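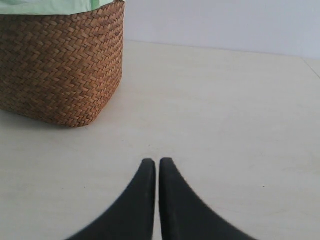

Saturday, morning session, Stukcombe workshop

Carried on with the basket repairs and the storage trial. Everything below is from today unless I say otherwise. Job numbers are the ones in the Veltlow book.

**Job 2319, plaited basket, rectangular**

Came in with the Veltlow lot. The slip only says "natural fiber," so I have left the material line as "seagrass or rattan, to confirm." Color is caramel brown, darker down between the strands. The strips vary a fair amount in width and tone, some golden and some closer to red-brown. I don't want to even that out with stain. The last one we stained went flat and the customer noticed.

Pattern on the long side is a herringbone, short diagonals leaning left and then right, in horizontal rows. I drew it in the back of this book because the printed chart we use shows the rows running the other way. If anyone is matching a patch to this basket, use my drawing.

The side bulges a little at the corner and the bottom corner is rounded. I first put this down as sag and was going to block it. Then I looked up the intake sheet, and the same shape is sketched there with "as made" next to it. Crossed out the blocking. Please read the intake sheet before the job sheet. I didn't, and I had the clamps out already.

The mint green cloth is staying with the basket and folds over the rim. It is a plain piece, no ties, so it needs to be put back by hand each time. Tag for the cloth is written but not pinned. I don't want a pin in it. Will use a loop of cotton thread through the weave and hang the tag from that.

**Cleaning test**

Did this on the scrap panel, not on 2319.

- Soft brush, dry: fine. Gets most of the dust out of the recesses if you go along the diagonal. Going straight across just pushes it under the next strip.
- Vacuum with the small nozzle, mesh over the end: good, slow. Lowest setting only.
- Damp cloth, well wrung: took off a gray film but raised some fuzz on the older strips. Dried by lunch.
- Diluted soap: no. Left a tacky patch that I had to go over three times with clean water, which is more water than I wanted on it.

Plan for 2319 is brush, then vacuum, then stop and look. Damp cloth only if there is something that needs it.

**Liner cloths**

Cut a trial liner from the Ferska cotton. The roll is 900 mm wide, which covers the length of the basket on most jobs but leaves very little for the fold over the rim once it is hemmed. Tried it with a single narrow hem and then with a raw edge and zigzag. The narrow hem sits better. The zigzag edge catches on the plaiting when you pull the cloth out, and it pulled up a strand end on the scrap panel.

Washed the trial piece before measuring, warm, then line dried. It shrank more lengthwise than I expected. Cut sizes on the pattern card are for unwashed cloth, so they are wrong for anything we prewash. I have penciled a note on the card. It needs a proper new card.

Questions still open on liners:

- Fold depth. A deep fold covers the rim and looks tidy but hides any damage underneath. A shallow one slides in when the basket is filled. I would go shallow and add two small stitches at the corners, but that means a needle through the rim and some owners won't like it.
- Whether we send liners out pressed or rolled. Pressed ones arrived creased anyway last time.

**Thread and fiber stock**

The Miettinen waxed thread, item 75, is down to the last spool. Item 101 is the heavier one and we have plenty, but it shows on fine work and I wouldn't use it on a herringbone side. Reordered 75 this morning. Nothing else in the drawer is close in color.

The soaking bundle from yesterday was still stiff at the core. I put it back in warm water with a weight on top and it was workable an hour later. The outer strips had gone too soft by then and two split when I bent them. Next time, untie the bundle before soaking. I know the label says to keep it tied.

**Storage trial, second check**

The three scrap baskets on the upper shelf, from the trial I started in July:

- Stuffed with tissue: shape held, no marks.
- Stuffed with a rolled cotton cloth: shape held, but the weight of the cloth pushed the base out on one side. Probably my rolling.
- Left empty, another basket stacked on top: rim has dropped at one corner. Took the top basket off and ended that part of the trial.

No more stacking, even overnight. I moved the finished baskets off the floor rack and spread them along the shelf, so the shelf is full now and the dye jars are on the windowsill. The jars need a better place because the sun gets there after two.

**Bench**

Wiped the tabletop down before starting and again at noon. It is pale enough to show every crumb of fiber, and I found two broken strand ends that way which I would have missed on the old brown one. Both were from the scrap panel, going by the color.

**Left to do**

- Brush and vacuum 2319
- Confirm material on the slip with Veltlow
- Thread loop and tag for the green cloth
- New pattern card, prewashed sizes
- Redraw the herringbone chart the right way round
- Hem the second trial liner, try the corner stitches on scrap first
- Move the dye jars

Stopped at half past four. Soaking tray is emptied and upside down by the sink.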